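Print this page | E-mail this page
Filed under: Workshop log / Benches and surfaces

April, 9:40 am

Second coat on the Tenwood bench top went on last night and it was dry to the touch when I came in. The strips still don't match. The reddish-brown ones took the oil much darker than the tan and honey ones, and I don't think a third coat will even it out. Leaving it at 2.

Checked the top for flatness with the long straightedge, along the strips and then across. Along is fine. Across there is a low spot toward the middle, roughly 4 sheets of printer paper deep. Not worth planing. Anything with a flat base will bridge it.

Put the white box with the perforated top back in the center. It sits without rocking. Marcela Murín wants the black square container kept on top of it, toward the right, so that is where it goes. The flared edges pick up dust and fingerprints, so wipe it with the soft cloth, no solvent.

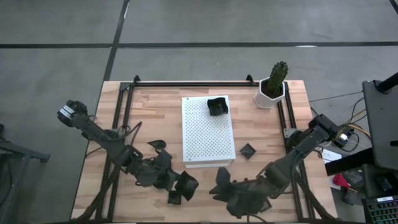

The cactus stays at the back corner for now. It has a lean to it, and I would like to turn the planter a little every week or so, but Marcela says to leave it alone until it has settled in the new soil. The soil is the Barnport mix, 2 parts to one of grit. Last watered by me, a small cup. Please write it here if you water it, we doubled up last month.

Oil used was the Zeman hard oil, job sheet 2129. About a third of the can left, lid is bent, so it is standing in a bag on the lower shelf. Rags went in the water bucket overnight and out to the metal bin this morning.

To do:
- order another can from Cluveo, and ask if they still carry the fine pads
- go over the front edge again by hand, it feels rough on the left
- wait 15 days before anything wet or heavy stands on the top

Marcela asked if we should wax over the oil. I would hold off. On the old bench the wax went cloudy under cups and we ended up scraping it back. Will try it on an offcut first and put the result here.

11:20. Offcut sanded and oiled, on the windowsill.

Print this page | E-mail this page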